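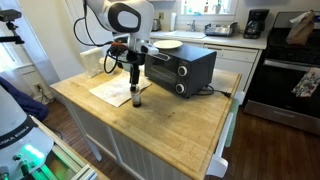
News > Company News > Press Releases

About Us Our Work Newsroom Careers Contact

Prirkum Brings Robot Help to the Prep Kitchen at Marnham

BULLOLWOOD, December 2022 - Prirkum, the small company behind the Berhe kitchen program, is very happy to share that its first robot arm is now part of the working day at Marnham, the neighborhood catering kitchen many of our Bullolwood friends know from weddings, school suppers and more than a few retirement parties.

Marnham has a crew of 16, and anyone who has worked a catering morning knows how much of it goes to fetching and setting down little things (jars, bottles, cups) before the real cooking begins. Berhe takes on a share of that work at the island, while the people who know the recipes get to stay with the recipes.
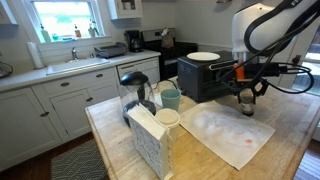

What Changes for the Crew

No jobs were cut to make room for the arm, and Marnham put that in writing before we ever signed. Three members of the crew have trained as Berhe leads, with 30 hours of paid practice each, and they decide which tasks the arm gets and which ones stay in human hands. Tasting, seasoning and plating are staying put!

"I was a little nervous, I'll admit it, since I've been setting out my own jars for most of my life," said Tullio Serra, kitchen manager at Marnham. "But my people are less tired by lunch, and they talk to each other more, and that makes it a nicer place to come to work."

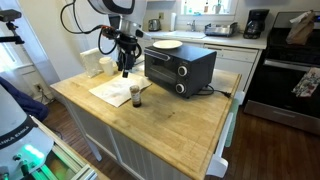 The Berhe arm over the butcher-block island, with a small glass jar in front of the parchment.

The crew spent much of November teaching the arm its way around, and they sent us plenty of notes, which we read with real gratitude. Two of their suggestions, a slower approach to glass and a simpler pause button, are now part of the program for every kitchen that joins.

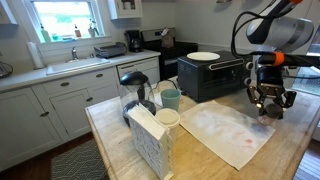 The gripper holds a small, dark round item above the cloth.

Kitchens that would like to come by and meet the Marnham crew are warmly invited to write to the Prirkum office in Bullolwood. Visits are free, and the coffee is on us.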